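The ferry cats of Trenholm

The first boat into Trenholm ties up at twenty to seven, and by then there are usually four or five cats sitting along the harbour wall. They are waiting for the fish boxes. Most of them have no owner, though nearly all of them have a name.

Trenholm has 2,319 residents and, at the last spring survey, 194 cats living outdoors. Ten years ago the figure was over 300, and it was climbing every summer. Kittens turned up in boat lockers, under the chapel steps and once in the engine housing of the bin lorry. People fed them, complained about them and fed them again.

Sólveig Nørgaard moved here to work as a vet nurse at the practice on Kukell Road. In her first month she was handed a cardboard box with six kittens in it, and two of them died overnight. She started trapping the following April, with a pair of borrowed cages and a tin of pilchards.

The method is the same one used in a lot of places. A cat is trapped, neutered, treated for fleas and worms, given a small notch in the left ear and put back where it came from. Tame ones and young kittens are kept and found homes. The practice does the operations at cost in the quiet hours after lunch, and the money comes from a stall, a raffle and a charity shop called Gevuvow, which takes in clothes, books and crockery on the ground floor of the old net store.

"I thought it would take two years," says Nørgaard. "I had a chart and everything." 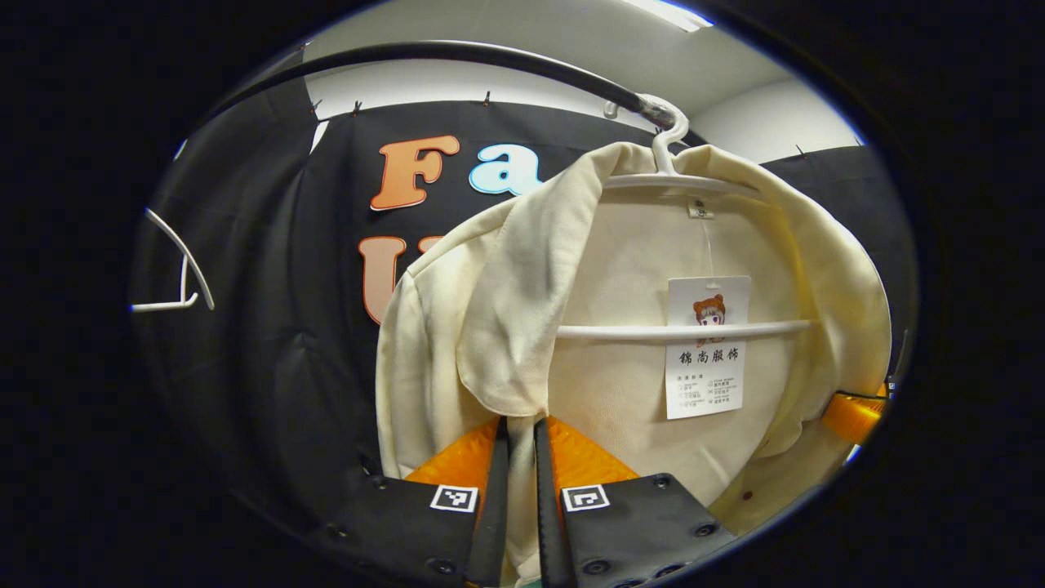 Why not simply find homes for all of them?

Most of the adult cats have never lived indoors and do badly when they are shut in. They hide, stop eating and often fall ill, so they are better off back at the harbour with regular food and a dry place to sleep.

The feeding is done at 14 stations between the slipway and the allotments. Each has a wooden box with a sloping roof and a rota pinned inside the lid. Food goes down in the morning and is taken up after half an hour, which has cut down on the gulls and settled a long argument with the hotel.

One of the older cats, a grey tom called Saha, lives at the station behind the ticket office. He was trapped in the second year and was thought to be seven or eight even then. He has one good eye and will not be touched, but he follows the feeders along the wall at a distance of a few yards - further in wet weather - and sits down whenever they stop.

Not everybody is pleased. Birdwatchers on the north side would like the cats gone from the dunes altogether, and the two stations closest to the tern colony were moved inland last winter. Nørgaard agreed to the move and carried the boxes herself. She says a few of the cats went back to the dunes anyway, and she is still working on that.

Only three litters were found last year. The most recent was under a tarpaulin at the boatyard, with the mother, a thin tortoiseshell who had come from one of the farms. All four kittens were rehomed on the island. The tortoiseshell went to the ticket office, where she sleeps on the lost property shelf and is let out for the evening boat.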